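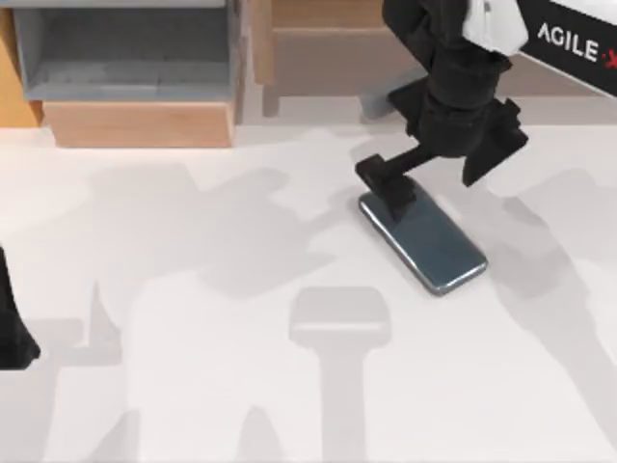
Open Day at the Direll Robot Lab: Frequently Asked Questions

Last updated 2020-05-22

These are the questions we get most often from people who plan to come to the open day, along with a few that came up during the trial visit in December. If yours is missing, write to the visitor desk and Yolanda Ticona will answer it. She reads everything, but she is part-time, so allow a couple of days.

GENERAL

What is the open day?

One afternoon when the lab is open to the public. You can watch two-arm robots handle everyday objects on a table, both in simulation on the big screens and on the real table in the back room. Staff are at each station to explain what is going on. There is no formal program apart from the two talks.

Who is it for?

Anyone. Most visitors so far have been neighbors, high school students, and people who work in warehouses or repair shops and want to know what these machines can do. You don't need to know any programming. If you do, ask for Wálter Marulanda, who is happy to show the code.

What does it cost?

Nothing. You do need a ticket, because the fire rules for the building limit us to 136 people at one time. Tickets are on the registration page.

Can I come without a ticket?

You can try at the door. If we are under the limit you'll be let in. Please don't travel far on that basis.

How long should I plan for?

Most people on the trial visit stayed through one talk and a walk around the stations. If you want to try the controls yourself, add time for the line.

THE DEMONSTRATIONS

What will I see?

There are three stations.

Station A is Haso, our simulator. It runs on the wall screens in the front room. A simulated robot works at a white table with storage furniture behind it, and the operator gives it small jobs with household items. One of the jobs uses a smartphone lying flat on the table.

Station B is the real table. It has two arms, and the jobs are picked from the same list.

Station C is called Histatska and is a controls station. You sit down, hold two handles, and move the arms in the simulator yourself.

Why do you use a simulator at all?

Mostly time. We can set up a table, run a job, clear it and start over without anyone walking across the room. It also lets us try things that would scratch a real phone. For this open day the Haso computer has 749 saved table setups on it, and visitors can ask to see any of them.

Is what happens on the screen a recording?

No. It is computed while you watch, so two runs of the same job can come out differently. There is a recorded reel playing in the hallway, and it is labeled as a recording.

Why a phone?

It is thin, it has rounded corners, and it lies close to the table, so there isn't much for a gripper to get hold of. People also know what a phone weighs and how they would pick one up themselves, which makes it easy to follow what the arm is trying to do. Hernán Cabrera covers this in the first talk.

How does a gripper pick up something that flat?

There are several ways, and we are still comparing them. One is to come down over the phone with the fingers open and close them across the short side. Another is to press on one end with a finger pad and slide the phone to the edge of the table, where the other finger can get underneath. Pressing is easy to command and hard to do well. Too little force and the pad slips. Too much and the arm stalls. If you ask at Station A, the operator can run either method.

Why two arms, when only one is doing anything?

Many jobs only need one. The second arm stays out of the way until there is something to hold, pass over or keep steady. You will often see it parked at the side of the table while the other one works.

What are the dark shapes on the simulated table?

Shadows. The simulator has overhead lighting, and the arms and equipment cast shadows on the white top just as they would in a room. We leave them switched on. A vision program that has only ever practiced on a clean, evenly lit table gets confused the first time an arm passes between the lamp and the object, so we want shadows in the practice runs too. Several people on the trial visit took one of them for a tool lying on the table.

Does the robot use the furniture behind the table?

Some jobs do. Opening a drawer, putting something on a shelf and taking it back out are all on the list. Zelenák, the software that plans the movements, has to know how far a drawer comes out and what is standing next to it.
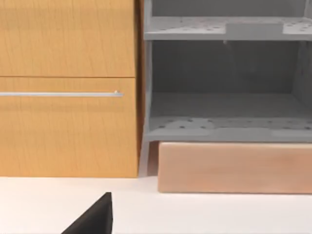
A drawer with a bar handle is one of the better ones to start with. The bar stands off from the front, so there is space behind it for a fingertip, and the robot can hook it and pull back in a straight line. A flat front with no handle is a different job, and we don't promise it will work on the day. Open shelves are simpler in one way, as nothing has to be opened, but the arm has to reach in below the shelf above without bumping it.

Why do the colors look so plain?

The simulated furniture is there to be the right size and in the right place. Wood grain and a metal finish on a handle are cheap to add, so we have those. Beyond that, more detail slows the computer down.

Will the robot fail while I'm watching?

Probably at some point. The operators don't hide it and don't restart before you've had a chance to see what went wrong. On the trial visit we ran 62 jobs at Station A in front of people, and the ones that went badly got the most questions.

Can I choose the job?

Yes, at Station A, when it isn't too crowded. There is a printed list on the desk. Pick a line and tell the operator. At Station B the order is fixed, as the real table has to be reset by hand.

TRYING THE CONTROLS

Can I operate the robot myself?

You can operate the simulated one at Station C. The real arms are run by staff only.

Is it hard?

The first minute is. Most people move too fast and overshoot. The usual advice from Essam Zerouali, who runs the station, is to stop above the object, look at where both fingertips are, and then go down. Depth is the difficult part, and watching the shadow of the gripper on the table helps.

Is there an age limit?

Visitors need to be tall enough to hold both handles while seated. There is an adjustable chair. Children under 12 need an adult with them throughout the lab.

Can I break anything?

Not at Station C. If you knock the simulated phone off the table, the operator loads the setup again.

How long is a turn?

Long enough for two jobs. If nobody is waiting you can keep going.

TALKS

What are the talks about?

The first is "Picking Up Flat Things" by Hernán Cabrera. The second is "Drawers, Doors and Shelves" by Rocío Cervantes. Each one is followed by questions. Both are in English. Rocío will also take questions in Spanish.

Do I need to sign up?

No, but the room is small. Doors close when the seats are full, and there is a screen in the hallway with sound.

Will the slides be available?

Yes, on the events page afterward. Short clips from Haso will be posted there as well.

PRACTICAL MATTERS

Where do I go?

The entrance is on the parking lot side of the building. The front doors on the street are locked outside office hours. Follow the yellow signs.

Is there parking?

Yes, in the lot behind the building. It fills up early. The bus stops across the street.

Is the lab accessible by wheelchair?

The front room, the hallway, the talk room and the restrooms are all on the ground floor with no steps. Station B has a raised viewing platform with a ramp. The table at Station C can be raised and lowered.

Is it loud?

The simulator stations are quiet apart from people talking. The real arms make a low whine, and there is a sharp beep when someone presses the stop button. If beeps are a problem for you, tell the person at the door and we will let you know when Station B is between runs.

Can I take photos and video?

Yes, of the screens and the robots. Please ask before filming other visitors. Don't use flash at Station B – it affects the cameras on the table.

Is there food?

Coffee and water in the hallway. Nothing to eat or drink past the yellow line in the front room.

Can I bring an object for the robot to pick up?

Not for the simulator, which can only use objects that have been modeled. For Station B, write to us first with the size and weight and a photo. We have said yes to a stapler and a bicycle bell, and no to an egg.

GROUPS AND SCHOOLS

Can I bring a class?

We prefer to host classes on a separate morning so that students get a proper turn at the controls. Use the group form and tell us the grade and the number of students. Wálter Marulanda arranges the dates.

Do you visit schools?

Not with the real arms, which are bolted down. The controls from Station C fit in a car, and we have taken them out to schools before. Ask Yolanda.

I registered and can't come. What should I do?

Use the cancel link in your ticket email so that someone else can have the place.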